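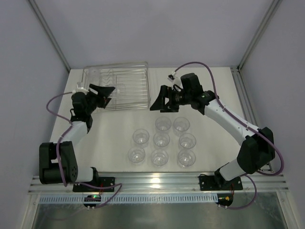 Cup wash-up at Pudwood Hall

What a May we've had! The Saturday-style soup lunches are back on the calendar, and we served 354 drinks over the month, which means a mountain of cups to wash. Please don't bin the clear plastic ones! They come up beautifully with warm water and a drop of soap, and they'll go round again many times.

Stand them in the drying rack when you've rinsed them, then put them back in the cupboard in stacks of 40 (any higher and they lean, as Wellington Rocha found out at the Macedo Street morning tea). We have 300 to look after now, so extra hands are very welcome. Wash-up starts at 2 pm, and there's always leftover cake. Bring your own tea towel if you have a favourite colour!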